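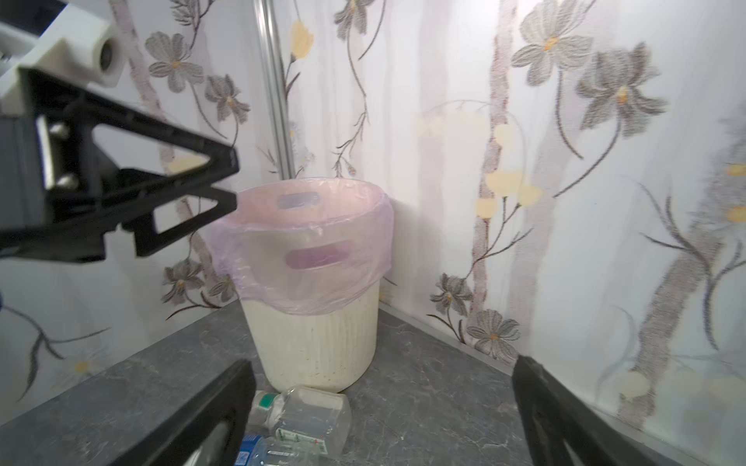
Dos brazos, una papelera y mucha paciencia

Buenas otra vez. Sé que en mayo prometí contar cómo iba lo de los brazos y luego desaparecí, así que hoy toca ponerse al día con ganas, que hay bastante que contar.

El proyecto se llama Flanier (el nombre salió de una errata en un correo y ya no hubo forma de quitárnoslo) y la idea es sencilla de explicar: que el robot recoja botellas de plástico de la encimera y las meta en la papelera. Lo de hacerlo es otra historia. Trabajo en un rincón del taller compartido, el del papel pintado de flores, que a mí me encanta y a Mechthild Nägeli la pone de los nervios. Ella se encarga de casi toda la electrónica y yo de las piezas, el código y de barrer.

Ahora mismo la prueba que repetimos una y otra vez es con dos botellas tumbadas delante de la papelera blanca, que lleva su bolsa rosada con el borde doblado hacia fuera. ¡Y menuda guerra da la bolsa! Es translúcida, se arruga de una manera distinta cada vez que la cambiamos y la cámara de la muñeca la ve a ratos como borde y a ratos como nada. Las botellas transparentes tampoco ayudan, claro. El truco que mejor nos va de momento es guiarnos por el tapón y la etiqueta, que tienen color, y olvidarnos del resto del cuerpo.

De las pinzas estoy bastante contento. Los dedos son negros, largos y acabados en punta, y las placas llevan unos huecos triangulares que quitan peso. La primera versión era maciza y el motor de la muñeca se quejaba (literalmente, hacía un ruido como de cafetera). Con Jeketti, que es como llamamos al programa de control, grabamos cada intento, y ya vamos por 232. Quiero llegar a 1.000 antes de cambiar nada más en la mecánica, aunque me conozco y sé que no voy a aguantar.

Gastos: más de 200 euros en tornillería, cables y un soporte que compré dos veces porque medí mal. El segundo encaja perfecto - el primero lo tengo de pisapapeles.

Lo siguiente es conseguir que los dos brazos no se estorben cuando van a por la misma botella. Mechthild propone turnos fijos y yo prefiero que decida el que esté más cerca. Si alguien ha peleado con algo parecido, que me deje un comentario, ¡que los leo todos!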